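**Skanness by Oyewole - did anyone guess the ending? (spoilers hidden until reply 3, please!)**

**inkandkippers**, 16 March 2026

Finished it at one in the morning and I'm still buzzing! A ferry stuck at an island harbour, a missing piano tuner, and a narrator who keeps telling you she's a terrible liar (and is, except when it counts). I was sure it was the harbourmaster by chapter 7. So, so wrong.

**pagegoblin**

Loved the island, loved the fog, but I have to grumble a bit. The first 100 pages are slow. There's a whole chapter on mending nets.

**inkandkippers**

Oh, but the nets matter! The knot she finds on the piano lid is the one from that chapter. I went back and read it again and it's all there - even the left-handed bit. 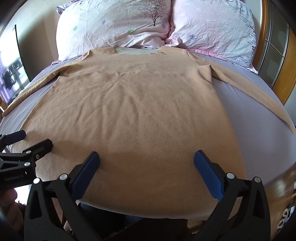 And the sister's letters are the same. They read like padding the first time, then you get to the last one and want to start the book over.

**Ustia_reader**

Spoilers from here on, then. I did guess the sister, but only because Oyewole did something similar in Loremow. Better done there, I think. The ending of this one needed 10 more pages.

**pagegoblin**

Agree on the ending. Who was on the second boat??

**inkandkippers**

The tuner, surely! He hums the same tune in the prologue.

**Ustia_reader**

No, that's the father. The tuner can't swim and won't go near a small boat, he says so at the dinner.

**inkandkippers**

Hmm. I'd forgotten the dinner. Right, I'm going back in - and is Loremow all right to read second, or have I spoilt it for myself?

**pagegoblin**

It's fine, different island, different family. Out in paperback in September if you can wait.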